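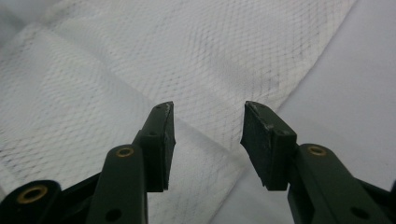
Uma leitora escreveu ao apoio da Dolell que a rede mosquiteira do berço Gornero lhe ficava sempre descaída de um lado, mesmo depois de montada duas vezes. Na maior parte dos casos, o arco foi encaixado antes de a haste estar bem fixa. Siga a ordem abaixo.

Apoio > Quarto do bebé > Berço Gornero > Montagem da rede

4. Montagem da haste e da rede

4.1 Aperte o grampo à cabeceira do berço, do lado de fora. Não use a grade móvel.

4.2 Enfie a haste no grampo até ouvir o clique. A altura total, do chão ao topo, é de 132 cm.

4.3 Passe a rede pelo arco, com a costura para dentro, e ate as fitas.

4.4 Encaixe o arco na haste e rode-o um quarto de volta – a seta deve ficar virada para a parede.

4.5 Abra a rede e deixe-a cair por fora das grades, a toda a volta.

Nota: a haste Stallness, vendida à parte, leva um grampo mais largo. Encomende-o com a referência 1218.

ATENÇÃO: Retire a rede assim que o bebé conseguir sentar-se ou puxar por ela. Não deixe fitas soltas ao alcance da criança. Verifique o aperto do grampo todos os meses.

4.6 Para lavar, desate as fitas e lave a rede à mão, em água fria. Seque na horizontal – nunca na máquina.

Este site utiliza cookies para melhorar a navegação. Aceitar | Definições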